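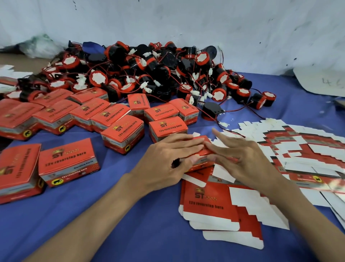
Reversing horns and red boxes on the packing table, Parnholm

From: Othmane Ouali
To: packing list
Date: 09/03/2024
Subject: Re: Re: horn boxes, fold first or fill first

On the new packing order, the Burkavon shop wrote:

> We switched to folding all the boxes first and filling them after.
> It is much faster. We got through the whole Wokon order, 2,000
> horns, with 4 people, and I think every shop should do it this way
> from September on.

Faster than what? I don't see a time for the old way anywhere in your message, and you had two extra people on the Wokon job. I'd want the same crew on both methods before I changed anything here.

My other doubt is table space. Look at the photo. Boxes on the left, flat blanks, and the horns in a heap behind them with the wires looped through each other. Fold everything first and where do the empties go? On the floor, at our place, and then they get kicked.

I also think the folding is the wrong thing to fix. The flaps on these red ones do need a press with both hands, fine. But pulling one horn out of the pile without dragging along somebody else's white connector is what eats my morning. If Jõgi would ship them with the leads tied, I'd bet we save more than any change in order gets us.

Has anyone tried sorting the horns into trays of 8 before starting? I'm not sold on that one either, but it costs nothing to test.

Send me your old times if you kept them.

Othmane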